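5/24/22

I went to the open afternoon at Prononis yesterday. They had put a notice in the library window, between the choir and a lost tortoise, and it said visitors were welcome to see household robots being taught to do household jobs. I had nothing on until six, so I booked a place.

The building is on the trading estate behind the tile warehouse. I walked past it twice. There is no sign at the road end, only a sheet of paper taped inside the door with an arrow. The bus drops you at the wrong side of the dual carriageway and you have to go up to the lights and back, which adds a good bit to the walk. If you go to the next one in July, get off a stop early.

There were 11 of us in my group. We signed a form, were given a visitor sticker and asked to leave our coats on a rail in the corridor. Tea was in paper cups. The talk came first, from Estela Salinas, who runs the laundry side of things. She spoke for longer than the timetable said she would but she was clear and didn't use many long words.

Her main point was that washing is a hard job for a machine to learn. A washing machine does the wet part and has done for decades. The trouble is everything before and after it: picking clothes up, getting them into a basket, carrying the basket, emptying it, folding. Cloth never lies the same way twice, so you can't give the robot a fixed set of moves and leave it to get on with it. They have a person work the arms for a long time, record it all, and use the recordings to train the thing.

Somebody asked why they didn't start with something easier, like stacking tins. She said Kudum, the firm that pays for a lot of this, makes fittings for care homes, and care homes have a great deal of laundry and not many people to do it. That seemed fair enough to me. My mother was in one for two years and her cardigans went missing the whole time.

After that we were taken through to the workshop in two lots. The first lot went to see a kitchen set-up with Ho-yin Yeh and I was in the second, so I spent a while looking at a noticeboard. It had a rota, a fire plan and a card from a primary school.

When our turn came we were told to stay behind a strip of yellow tape. Jaanus Zariņš was working the robot they call Todorova. He didn't know where the name came from, it was there before him. He had a pair of handles in front of him, and when he moved his hands the arms moved too, with a very small delay. It was quieter than I had thought it would be. There was a hum and a click now and then from the joints, and you could talk over it without raising your voice.

The job that afternoon was the basket. He explained that one arm alone is no good for it, as the basket swings and tips, so both arms have to take hold of the rim and go up at the same rate. If one gets ahead, the whole thing slopes and the clothes slide to one end. He did it 9 times while we stood there. On the third go the left side slipped and the basket went down on the floor harder than he wanted. He said a word under his breath and then apologised to a woman who had brought her grandson. The grandson was delighted.
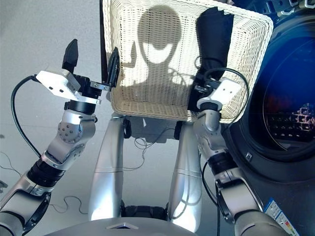
I asked whether wicker was a deliberate choice. He said they use several sorts, plastic and cloth as well, and wicker is the most awkward to grip because the surface is uneven and it gives a little when you squeeze it. Squeeze too hard and you crack the weave. They got through 6 last year. Margus Butkienė, who looks after the hardware, buys them from a garden centre and says the staff there think he is running a picnic business.

Loading the washer was meant to come next but we had run over, so we only saw a short film of it on a laptop. It was speeded up. At normal speed, Jaanus said, a small load takes the robot long enough for you to make a cup of tea, drink it and wash the cup. I liked that he said so.

There was time for a few more questions at the end. A man in a fleece wanted to know about jobs and was told, politely, that it was too early to say. I asked what it would cost to have one at home and Jurgita Ozoliņš, who does the books, laughed and said to ask again in ten years. Somebody else asked if it could iron. It can't. They haven't tried.

I also put my name down for Wundero, their scheme where local people come in and have a go on the handles themselves. You do a morning of training first and then an hour at a time, and they want 80 people by the end of the summer. It isn't paid but they cover your bus fare. I would like to find out how heavy the handles feel. From behind the tape it looked like steering a very small car with each hand.

I got back at twenty to six, put a wash on, and carried the basket upstairs with the peg bag balanced on top. Two socks fell out on the landing. I have left the booking details for July on the kitchen table for Dad, who says he isn't interested but has asked me twice what time it starts.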